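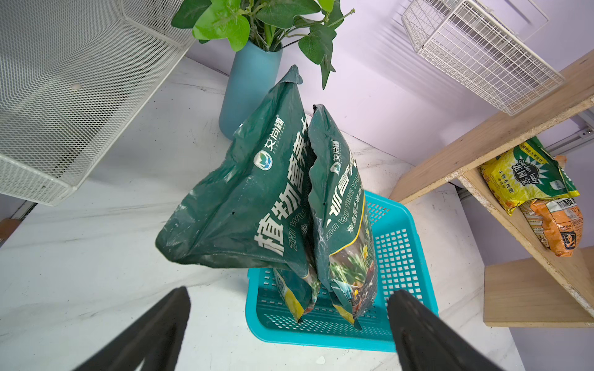
Two arms do not agree on when to let go

Posted by kurnari70

I run two arms on one rail with Natanar as the motion planner. They carry a soft bag to a basket together. Each gripper opens when its own pose error is small, so one side often opens earlier and the bag turns. Should I slow both arms down?

Lukian Symonenko

Slower speed will only hide it. Put a barrier in the task tree — both arms report "ready", then one node sends the open command to both. In my setup I wait 2 control cycles after the last report.
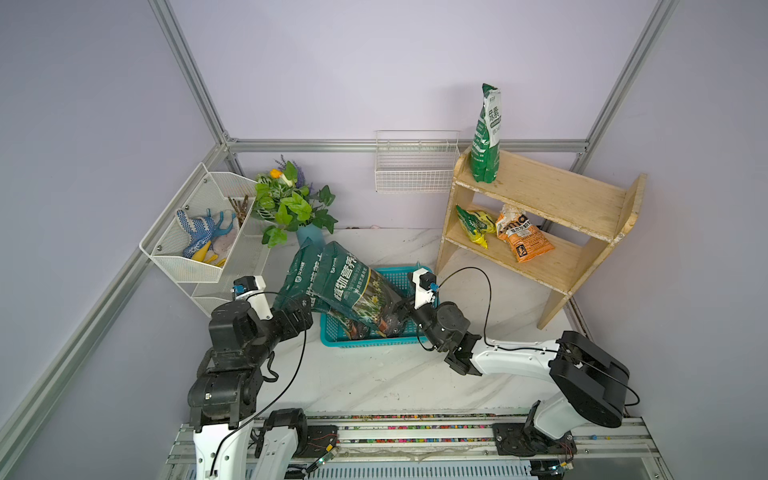

Can the barrier wait forever if one arm never reports?

It can, so give it a timeout of 3 seconds, and on timeout hold the grip and replan.

panasiuk_b

Also check your clocks. Mine were 70 ms apart and I blamed the planner for weeks.

brekau701

same problem, I just lowered the gains. works most times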